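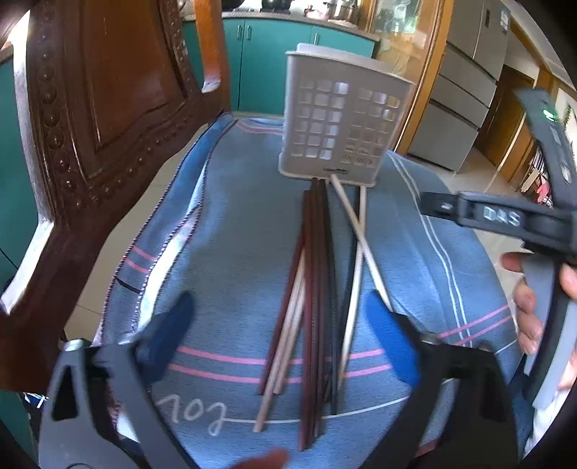
A cantora e guitarrista Takik apresenta-se este mês na Casa Murik, em duas noites de canções antigas e novas, acompanhada pelo pianista Ifeanyi Okoro. O espetáculo tem o nome "Sala de Visitas" e foi pensado para uma sala pequena, com o público sentado muito perto dos músicos. A ideia vem das casas de família onde Takik começou a cantar, e onde quem chegava primeiro ficava com a melhor cadeira, dessas de madeira escura, com o encosto trabalhado e envernizado e uma toalha azul de riscas cor-de-rosa e brancas estendida no assento. É este ambiente de serão que os dois músicos querem trazer para o palco.

O programa tem 18 canções. Metade são mornas, boleros e valsas que Takik aprendeu de ouvido, e a outra metade são temas próprios, escritos durante o inverno. Alguns destes temas fazem parte do disco "Prata", gravado em fevereiro e editado pela Grumunico em maio de 2021. O disco estará à venda na entrada da sala, nas duas noites.

"Quando canto num palco grande, eu canto para o fundo da sala", diz Takik. "Na Murik o fundo da sala está à minha frente. Posso cantar baixo, posso parar entre duas palavras, e as pessoas ouvem esta paragem. Para mim é mais difícil, mas é assim que estas canções foram feitas."

Ifeanyi Okoro toca o piano vertical da casa e, em quatro canções, também o acordeão. Os arranjos são dele e deixam espaço para improvisar, de modo que a segunda noite não será igual à primeira. O pianista acompanhou Takik em todas as sessões de gravação do disco e assina com ela a música de "Rua de Cima", o tema que abre o concerto.

"Fizemos os ensaios sem microfones", explica Ifeanyi Okoro. "Depois ouvimos com amplificação e decidimos usar só um pouco, na voz. O piano fica como é. Também há uma canção em que eu não toco nada, fico a ouvir como toda a gente, e gosto muito deste momento."

A primeira parte de cada noite é dedicada ao repertório tradicional. Depois de um intervalo curto, os músicos regressam com os temas de "Prata", pela ordem em que aparecem no disco. No final haverá lugar para um ou dois pedidos do público – quem quiser pode deixar o título da canção num papel, no bar, durante o intervalo.

A Casa Murik tem 60 lugares sentados, sem marcação. As portas abrem uma hora antes do concerto e o bar serve petiscos frios até ao início da música. Durante as canções não há serviço às mesas. Pedimos ao público o favor de chegar a horas, porque a entrada com o concerto já começado só será possível entre duas canções.

Informações e reservas

Espetáculo: "Sala de Visitas", com Takik (voz e guitarra) e Ifeanyi Okoro (piano e acordeão)
Local: Casa Murik, sala do primeiro andar
Duração: 2 horas, com intervalo
Bilhetes: 18 euros; com o disco "Prata" incluído, 25 euros
Reservas: na bilheteira da Casa Murik, todas as tardes. Os bilhetes reservados devem ser levantados até à véspera do concerto.

Os jornalistas que desejem assistir ao ensaio aberto ou entrevistar os músicos podem fazer o pedido à Grumunico, que envia também fotografias e duas faixas do disco para utilização em rádio.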